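Thread, 9/26/20. Right, I said I'd write up what we learned from swapping our autumn appeal letter for thank-you phone calls. Get a brew, it goes on a bit.

1. Background for anyone new here. I do the fundraising for the Flolberg Meadows trust. Wet fields, a bit of old woodland, a lot of brambles. I'm the whole fundraising department, and on a bad day I'm also the person who orders the envelopes.

2. Every autumn we send a letter asking for money. It has always gone to everyone on the list, whether they gave last week or last gave when the database was a card index. This year I wanted to leave out the people who'd already given since spring and ring them instead, just to say thank you. No ask at all.

3. The number of people who'd given since spring was 989. I had guessed a lot lower and had already told everyone it would be a nice little job for a quiet fortnight. Ha.

4. First lesson then: pull the list before you promise anything. And pull it properly! My first export had couples in twice, and a garden centre that had bought a raffle ticket.

5. We use Oltosus for the database. It's fine. It does what it does. What it doesn't do is let you put a phone call on someone's record without also making a "task", and then it emails you about the task until you close it. I had a very full inbox by the end of the first afternoon.

6. (If you're on Oltosus too – make one campaign called something like "thanks calls", log each call as a note under that, and leave the task box blank. Took me far too long to find.)

7. Phone numbers. Loads of them were old, and a fair few people had never given us one. Those people got a handwritten card. Please don't go looking numbers up elsewhere. They gave you what they wanted you to have.

8. Also check your permissions before you dial. Some of ours had ticked "post only" years ago and the tick hadn't come across when we moved systems. I found that out from the paper forms in the cupboard, which is why I'm never letting anyone throw out the cupboard.

9. The script. I wrote one that was two pages long. Read it out loud in the kitchen and wanted to hang up on myself. Binned it.

10. What we ended up with was four lines. Hello, it's so-and-so from the Meadows trust. I'm not ringing to ask for anything. I just wanted to say thank you for your gift in such-and-such month. It's gone towards the new sluice, and the bottom field will be wet again this winter.

11. Say the "not asking for anything" bit FIRST. I had it third to begin with and you could hear people bracing all the way through the hello.

12. Best time to ring, for us anyway, was late morning. Teatime was awful. People pick up at teatime all right, but they pick up holding a fish finger.

13. Voicemail! I nearly told the callers not to leave messages, and I'm so glad I didn't. A short message seems to go down just as well, and a few people emailed back to say how nice it was to get a message that wasn't about their car insurance. Say your number slowly, and say it again at the end.

14. Things people wanted to talk about, in no order: herons, the car park, whether we still do the printed calendar, their late husband's wellies, the car park again, why the letter is always addressed to "Mr & Mrs" (fair), and dogs.

15. So have somewhere to write all that down. I made a one-page sheet with a big empty box on it. Best thing I did. The address changes alone would have justified it, and one lady gave us the whole history of the footbridge.

16. A couple of people were cross. One had asked to come off the list ages ago and was quite right to be cross. I said sorry, took her off there and then, and wrote to say it was done. She wrote back! We're not best friends but she wrote back.

17. Somebody always asks about cost. The printing quote from Davis for the full mailing was the usual eye-watering thing, and leaving out this lot brought it down a good bit. The calls cost us phone time, tea and a great deal of my patience. I haven't added up the patience.

18. Davis were very decent about the smaller run, by the way. I'd been dreading that conversation. If you've been with the same printer for ages just ring and ask, they'd sooner print fewer than print none.

19. Who did the ringing? Me, plus three others from the office who got talked into it. We tried having the warden do a few as well and he was brilliant, but each call lasted most of an hour, so he got moved on to the tricky footbridge queries.

20. Please do breaks. Ringing strangers is tiring even when they're lovely. We did four calls, then stop, stand up, walk about, get a drink, then the next lot. Without that everyone's voice goes flat and they start sounding like the speaking clock.
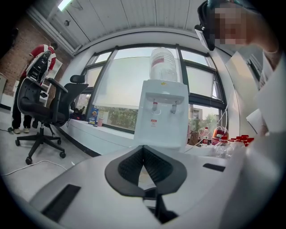 21. What about results? Too early, and I'm not going to pretend. The point was never to get a second gift this autumn. What I want to see is who's still with us next year, and I'll only know that next year. Ask me then.

22. I can tell you some people sent money anyway, with little notes. I didn't know what to do about that at first. (You thank them. I know. But do you ring them AGAIN? We sent a card.)

23. Legacies. I hadn't planned for this and should have. More than one person mentioned their will, quite cheerfully, in the middle of talking about something else. Have a line ready. Ours was "that's very kind, would you like me to pop something in the post?" and then leave it well alone.

24. Our neighbours at the Oyewole nature fund asked if we'd share the calling, as a lot of the same people support both of us. We thought about it and said no for now. You can't ring someone and thank them on behalf of two charities without it turning into an admin call. We did swap scripts though, and theirs had a better goodbye than ours, so I pinched it.

25. The better goodbye, since you'll ask: "I'll let you get on, and thank you again." That's all it is. Mine was a ramble about the newsletter.

26. Things I'd change. Start earlier. October is when the letter lands, and I don't want calls and letters going out in the same week, as some households have one person on each list and then it all looks a bit daft.

27. I'd sort the list by when they first gave as well. I did it by surname because that's how it came out, and it meant some very long-standing members were last in the queue purely for being a Y or a W. Felt bad about that.

28. And I'd write the cards as I went. Leaving every card to the end gave me a horrible pile and a sore thumb, and the last ones are barely legible. Sorry to the Ws again.

29. Bit of practical stuff people have messaged about. No, we didn't use a calling agency. No, we didn't record anything. Yes, we withheld nothing, the office number showed up, and plenty of people rang it back to see who we were. Make sure whoever answers that phone knows what's going on! Ours didn't on the first morning and told a very nice man we hadn't called him.

30. If you've got a tiny list, please just do all of it yourself over a couple of weeks. If you've got a huge one, pick first-time givers and start there. They were the most surprised to hear from us and the easiest to talk to.

31. I've put the script and the sheet with the big empty box in a folder. Reply or message me and I'll send it over, change whatever you like, take our name off it first though please.

32. Edit to add, as I've had this from a few of you now: yes, the sluice is real, and yes, it's in. The calendar is also happening. I've no news on the car park.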